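Section 4. Charging and Battery Care

The Ostix handheld label printer by Kullard has a sealed 2,000 mAh battery. Charge it fully before first use.

1. Turn the printer off.
2. Open the rubber cover on the left side.
3. Insert the small end of the charging cable into the port.
4. Connect the USB-A plug to a power adapter.

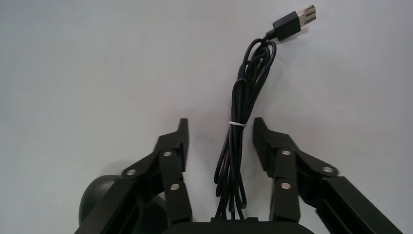 5. Leave the printer connected until the battery light stays green. A flashing amber light means the battery is below its working level.
6. Remove the cable and press the rubber cover closed.

CAUTION: Do not charge the printer in direct sunlight or inside a closed carrying case.

Note: A full charge prints up to 680 labels at the default darkness. Darkness settings above 80 reduce this number.

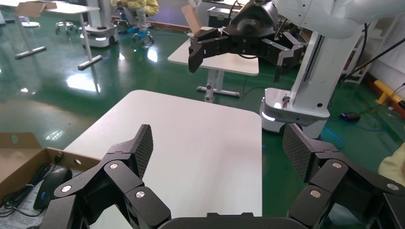
Label rolls are loaded after charging. Use a roll of 200 labels or fewer; larger rolls will not clear the lid. Set the printer down on a flat surface, such as a white tabletop, before opening the lid. Feed the label edge under the roller with the printed side up and close the lid until both latches click.

Storage: Charge the battery to half before long storage and recharge it every three months. See Section 7 for error codes.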